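Speaker notes - "What happened to my job when the robots came to pick and pack"
April 14, 2026
Speaker: Efthymia Gkikas, Kodedance

Slot is 20 minutes with questions. Don't rush the start. Drink some water first!

1. Hello and who I am

Say hello, say thank you to Lilla Fekete for getting me the slot. I'm Efthymia, I've been at Kodedance for a good while now, and I started on the packing benches. We put together orders for small beauty shops - lipsticks, pencils, brushes, compacts, all the fiddly stuff that rolls off a bench and under somebody's foot. I'm not an engineer and I won't pretend to be one for you today (if you want the maths, Kálmán is sitting near the front and he loves being asked).

What I want to talk about is what the work is like now. Most talks about automation seem to be given by the people who sell it or the people who are scared of it. I'm a bit of both on a bad day, but mainly I'm somebody who comes in, puts her bag down and gets on with it.

2. How it was before

Packing was quick hands and a good memory. You knew where everything lived. On a busy shift in December we had 765 orders go out of the door, and I remember that number because Barnabás Szűcs wrote it on the wall in marker pen and it never came off properly.

It was noisy and sociable. You talked all day. Your wrists hurt by the evening. Say this bit slowly, people tend to laugh at the marker pen and miss the wrists.

Then we were told that the picking would move over to the Usus arms, one aisle at a time. There were three meetings about it. In the first one we mostly heard the word "journey". In the second Yusri Govindasamy stood up and asked who was going to teach the things, and that turned out to be the best question anyone asked all year.

3. Who teaches the arms

The answer was us. An arm can't pick up a lip pencil until it has a great many goes at a lip pencil to learn from, and those goes come from people. So part of our week now is spent on what we call Visach sessions. You hold a gripper in each hand, you do the job the way you'd do it on the bench, and it all gets recorded.

(Slide. Leave it up while I talk about the grippers.)

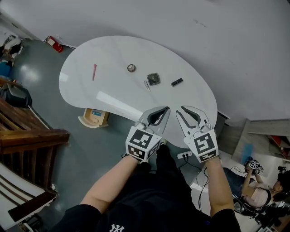

Getting ready to start on the make-up table, both grippers open.

Talk about how it feels. The first hour you are hopeless. You've picked up ten thousand lipsticks in your life and suddenly you can't pick up one, because you've got two big curved fingers where your own used to be. Round things skid about. Flat things are worse - you need to come in low and a bit sideways, and you catch yourself holding your breath.

Then it clicks, and what surprised me was how much I knew. I'd never had to say out loud that you take a pencil near the middle or it swings. Kálmán Magyar asked me why I turned a compact before lifting it and I had no idea that I did! It took the two of us most of a morning to work it out.

Pause here. Ask the room: who here has had to explain a thing their hands just do? Wait for a few nods, don't panic if it's quiet.

4. Drawers, and why they matter to us

The table is the easy version, everything is laid out where you can see it. Real stock rooms have drawers, and drawers have sides and corners and other bits in the way. Antal, who are our biggest customer for brushes, keep nearly everything in drawers, so we do a lot of these.

You're reaching in without being able to feel the bottom, and a brush wants to come out handle first or head first depending on how it's been dropped in. I like the drawer work best, I'll admit. It's the closest thing to a puzzle that I get paid for.

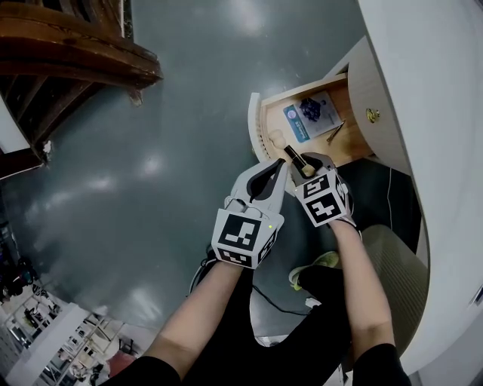 5. What has changed for people

The good side first. My wrists are better. The grippers get heavy after a while, so we swap every 20 minutes, and that was our rule, we asked for it and got it in writing. Pay for Visach sessions is a grade above bench pay. Lilla had to go back three times for that one, so tell them to keep going back.

Now the less good side, and please don't skip this even if time is short. It's quieter. You can't chat while you're recording, or you can, but your hands slow down and you spoil the take. Some people hated it and asked to stay on the benches, and there are fewer benches than there were. Barnabás moved over to deliveries. He's fine, he says he likes the fresh air, but I miss him shouting.

And there is an odd feeling in teaching something to do your old job. I don't have a neat answer for that. Some days I'm proud of it. Some days I watch an arm lift a pencil by the middle, my way, and I think, well, that was mine.

6. What I'd ask for if it's coming to your place

Ask early who does the teaching, and get that work named and graded as a job.

Ask what the recordings are used for and for how long. Ours can't be used to time us. Yusri got that sentence added and it's the one I'd fight for again.

Try the kit yourself before you agree to hours. An afternoon with it will tell you more than the brochure.

Keep a tea break when everyone stops together. We lost ours for a bit and had to argue to get it back.

7. Questions

Likely ones: "Are you worried about your job?" - yes, sometimes, say so. "How fast are the arms?" - pass to Kálmán. "Would you go back to the benches?" - for a day, for the company, yes.

Leave the spare handouts by the door and give the clicker back to Lilla.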